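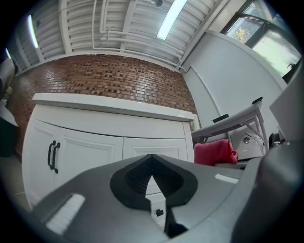
The Back Room at Hedden

October 1, 2024

We have been fixing up this room since December, a project planned to take 9 weeks. Anyone who has visited lately knows how that went.

The brick wall: red-brown, with darker bricks turning up wherever they please. Two people wanted to paint it. They were outvoted.

The cabinet: white, with a white countertop, raised panels on the doors and black bar handles. The handles took us 5 meetings. The doors took one.

The ceiling: corrugated metal, pipes and fluorescent tubes. "Industrial charm," according to the Yook catalog. We got ours by running out of money.

The window: a tree out there is going yellow-green, at no charge to the budget.

Next gallery: the hallway, if the paint ever shows up.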